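Microwave cleaning: which tips are worth it

Every few months somebody swears by a new trick for a dirty microwave. I've tried most of them and stay doubtful. Start with the door wide open and see what you have.
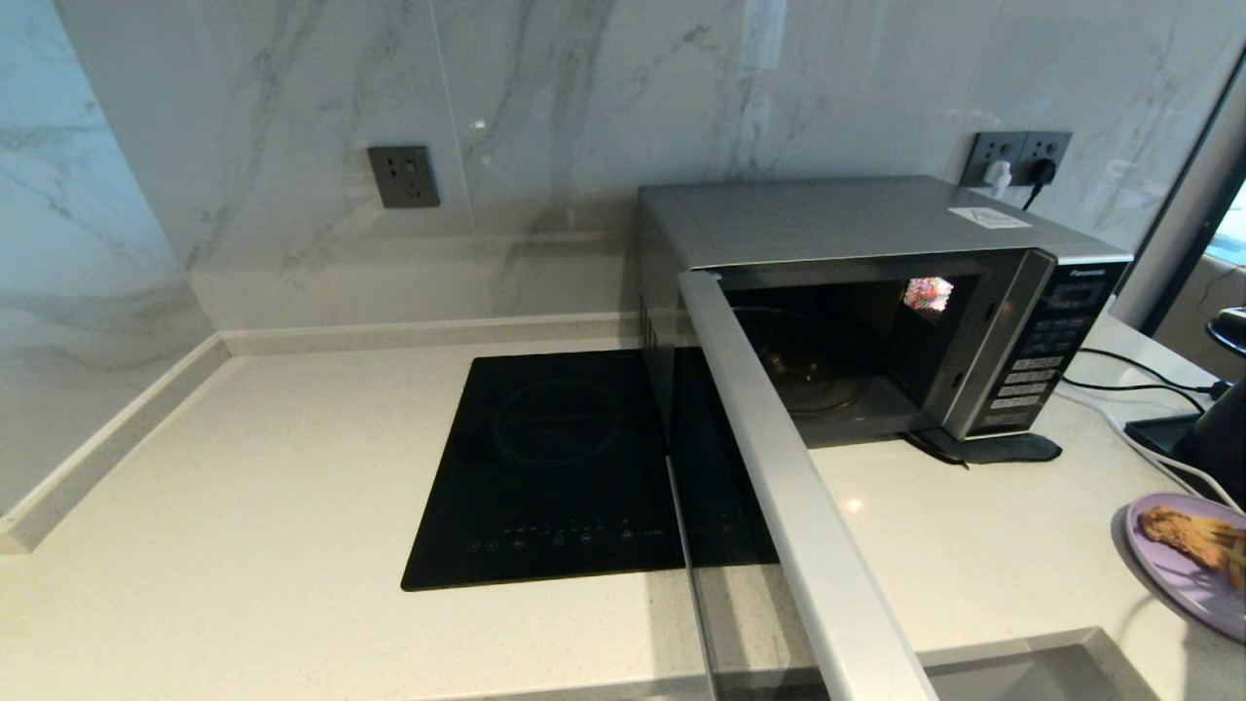
Vernton, 29 October 2012

1. The lemon bowl. It's the steam that loosens the crud - plain water did as well for me. Take the turntable out and wash it in the sink.

2. The cloth. Skip the "miracle" ones at 50 cents extra. A plain white cloth, folded over, shows the dirt and tells you when to stop.
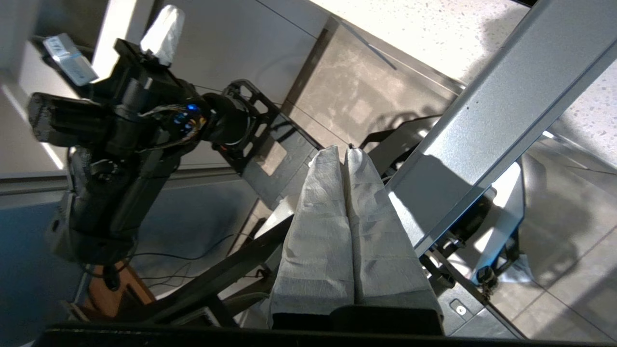
3. The counter and cooktop. Ashworth sells a spray for each. I used one damp cloth on both and saw no difference, but keep grit off the glass - it scratches. 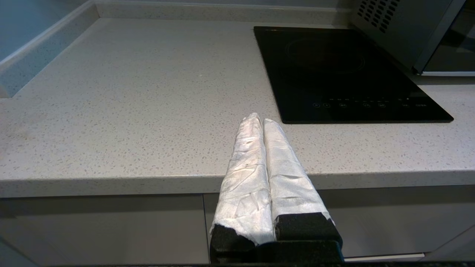 And dry everything afterward, or you'll get streaks whatever the bottle promises.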